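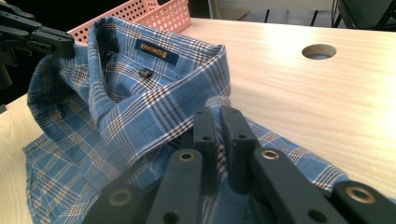

Blue plaid, waiting its turn.

Clothing swap season is back in Vurnalville, and I am so ready for it! My closet rod has been bowing since winter, and last Thursday I finally pulled everything out and made myself deal with it (it took until dinner, and dinner was cereal).

I've been going to these swaps for years now and I still make the same mistake every time, which is bringing home more than I drop off. At the June one I gave up a raincoat and two pairs of jeans and came back with a whole armload, including a sweater that sheds on everything I own. I love it anyway.

So I have a new rule. If I wouldn't buy it at the thrift store on Manurung Street for real money, it stays on the rack. We'll see how long that lasts once I'm standing in front of the coats!

If you're coming, the swap is in the upstairs room at Husivau Hall, 323 Manurung Street. Doors open at 10. Wash things first, please, and check the pockets – I once found a full grocery list and a house key in a pair of corduroys. Buttons missing is fine, the mending table always has a jar of spares. Shoes go along the back wall this time, tied together by the laces so they don't wander off from each other.

Whatever is left at the end goes to the Drulenia shelter, and they're especially short on men's shirts and warm socks right now.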